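Have you ever wondered why your arm bends in the middle but only goes one way? I used to lie in bed at night trying to make my elbow bend backwards. It never did, and I'm quite glad about that now.

The places where your bones meet are called joints, and you've got them all over you. Without them you'd be as stiff as a broom. No sitting down, no scratching your nose, no football!

Joints come in different kinds. Your elbow is mostly a **hinge**, like the one on a door. It opens and it shuts. Your shoulder is a **ball and socket**. The top of your arm bone is round like a ball, and it sits in a shallow cup, so you can swing your arm in big circles (mind the lamp). Your neck has a **pivot**, and that's how you shake your head when somebody offers you sprouts.

Bones don't rub straight against each other, either. The ends are covered in something smooth and rubbery called cartilage, and there's a slippery liquid in between — a bit like the oil on a bicycle chain.

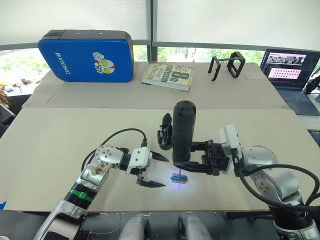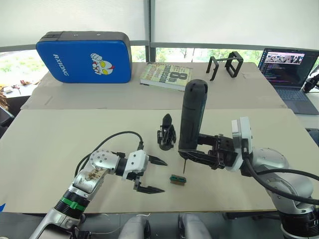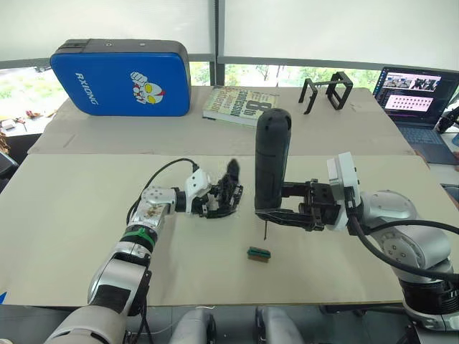 *Arms with joints, reaching over a table.*

Now, what actually moves a joint? Muscles! But a muscle can only pull. It can't push. So you need 2 of them to work your elbow: the biceps at the front pulls your arm up, and the triceps at the back pulls it straight again. While one pulls, the other has a rest.

Try it now. Put one hand round the top of your other arm and slowly bend your elbow. Can you feel the front getting fatter and harder? My nephew Matúš Beneš did this for a whole bus ride to Novov and counted 158 bends before we got off.

One more thing to try. Hold your arm out straight, palm up, and keep your shoulder still. Turn your hand over so the palm faces the floor. Your elbow hasn't bent at all, but two long bones in your forearm have just crossed over each other. Turn your palm back up and they uncross. I still do that one when I'm waiting for the kettle.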